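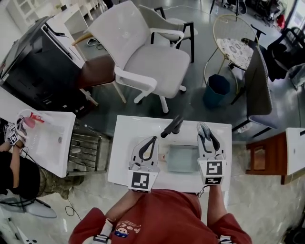 So I finally gave up on my sourdough starter in September and went back to plain old instant yeast, and wow, I should've done it sooner! The starter was four years old (I got it at the Rakirmont market, in a jar with no label) and I felt guilty for a whole evening. Then I made rolls.

I'm using the Jutetska bread flour now, 200 grams of it to a small batch, and the dough comes together so fast -- I mixed it after lunch and we had rolls with soup by six. They were a bit pale on the bottom, so next time I'll move the rack down. Has anybody tried these with rye? I've got half a bag left and no plan for it.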